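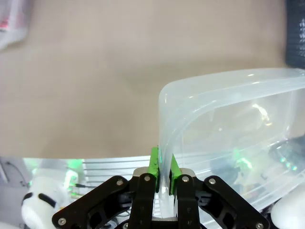
Clearing a false "object held" fault on a two-arm container cell

Print this page | E-mail this page

Applies to: Murnness two-arm cells running the Galaser task controller, sorting waste between clear plastic containers.
Last revised: February 2023

Fault G27 means that a gripper has reported an object held while the arm above it has measured no matching load. The usual cause in these cells is the container wall. Clear plastic containers flex when the fingers close on them. The wall bends, the fingers stall against it, and the controller takes the stall as a good grip. When the arm lifts, the wall springs back and the container slips out or tips.

At the Prudbridge site the fault was first logged as a sensor error, and two wrist sensors were changed before anyone looked at the grip. Do not start with the sensor. Work through the steps below in order.

Before you start

You need the pendant, a lint-free cloth, a 3 mm hex key and a steel rule. You do not need to power down the arms for steps 1 to 3, but both must be in protective hold. A hold on one arm only is not enough. The arms share the space over the table, and the second arm will carry on with its own queue if it is left in run.

1. Put both arms in hold

Press Hold on the pendant and check that the status line shows HOLD for left and right. If only one side changes, press the emergency stop and report it. Do not reach over the table while either side shows RUN.

Do not open the gripper yet. If the container has been lifted at all, opening the fingers will drop it and whatever is in it.

2. Support the container and release

One person supports the container from underneath with a flat hand, clear of the fingers. A second person opens the gripper from the pendant at slow speed. If both grippers are on the same container, open them one at a time — opening both together lets the container swing towards whoever is holding it.

Keep fingertips out of the gap between the inner and outer finger links. The gap narrows as the gripper moves, and the pads are not the only place you can be pinched.

3. Inspect the pads and the rim

Wipe each fingertip pad with the dry cloth. Drink residue from cans and bottles leaves a film that you may not see but can feel as a drag on the cloth. Check that each pad is seated square on its finger and does not turn when pushed sideways. Tighten the retaining screw if it does.

Run a thumb along the container rim. Replace the container if you find a crack or a permanent bow. A container with a bowed wall will bring the fault back within a shift whatever else you change.
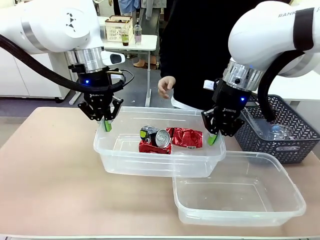
Fig. 2. Both grippers at one container: a green pad just inside the near-left edge, and the other gripper's pad in the right end.

4. Check the grip position

With the container empty and back on the table, return to manual mode and jog one arm until its fingers straddle the wall. The pads should sit on either side of the wall with the rim between them. Measure the overlap from the top of the rim to the end of the pad. It should be at least 12 mm. Less than that and the pads hold only the rim, where the plastic turns over and the grip is poorest.

Avoid the rounded corners unless the task file calls for a corner grip. The wall is stiffer there, which helps, but the pads meet it at an angle and only part of each pad makes contact.

Repeat for the other arm.

5. Correct the grip settings

Open Grip > Limits in the controller and set:

Closing force: 27 N
Settle time before load check: 100 ms
Load check retries: 3

Do not raise the closing force to cure the fault. Fiorella Bellini's tests on the Kaewmanee containers showed that extra force bends the wall further and makes the false report more likely. The settle time matters more. Sites upgraded from the older controller often have it at zero, so the load check is made while the wall is still moving.

6. Test

Place a crushed can in the container and run the lift routine at reduced speed, one arm at a time and then both. Do four lifts for each. Watch the rim during the lift. A small dip between the pads and the corner is acceptable, but a pad that creeps up the wall is not — go back to step 4.

If G27 returns

Save the grip log before clearing the fault, as clearing it overwrites the last force trace. Send the log with the container batch number to Pallavi Thakur in cell support. Leave the cell in hold until you have a reply. Do not mask the fault in the task file. With G27 masked, the arm will go on to the transfer move with a container that is not held.

Print this page | E-mail this page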